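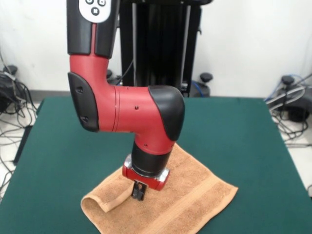
A tan terrycloth towel with a woven band, on a green cloth.

Why Towels Have Loops

Young Visitors' Guide, Cliltholm Museum of Cloth and Thread
Text by Bronwyn Tamihana, Education Department

Almost every home has a towel. People use one after a bath, after a swim or after washing their hands. The cloth used for many bath towels has a special name: terrycloth.

What is terrycloth?

Most cloth is made from two sets of threads. One set runs the long way and is called the warp. The other set runs from side to side and is called the weft. A machine called a loom passes the weft over and under the warp.

Terrycloth has an extra set of warp threads. The loom leaves these threads slack, so that they stand up in tiny loops. The loops are called the pile. A single hand towel in our collection has more than 800 loops in a patch smaller than a playing card.

How does a towel dry you?

Water sticks to the threads and is pulled into the small spaces between them. Scientists call this capillary action. Each loop gives the water more thread to cling to. A flat bedsheet has no loops, and it soaks up water more slowly.

What is the band for?

Many towels have a flat stripe woven across them, often near the ends. It is called a dobby border. The stripe on the tan towel is slightly darker than the cloth on either side of it. A border has little or no pile - run a finger across one at home and you will feel the change. It can help a towel keep its shape, and it is also there for decoration.

Folding a towel

1. Lay the towel on a table and smooth out the wrinkles.
2. Bring one short end over to meet the other.
3. Line up the corners and press the fold with your hand.
4. Fold it in half once more.

Thick towels do not always stay folded at first. An end may curl up into a round tube, and it must be pressed flat again.

Words to know

Loom: a machine for weaving cloth.
Pile: the loops that stand up from the cloth.
Warp: threads that run the long way.
Weft: threads that run from side to side.

See for yourself

The Ayaaba Gallery has 159 samples of woven cloth, and 99 of them may be touched. Please wash and dry your hands before you begin. Children under eight must be with an adult.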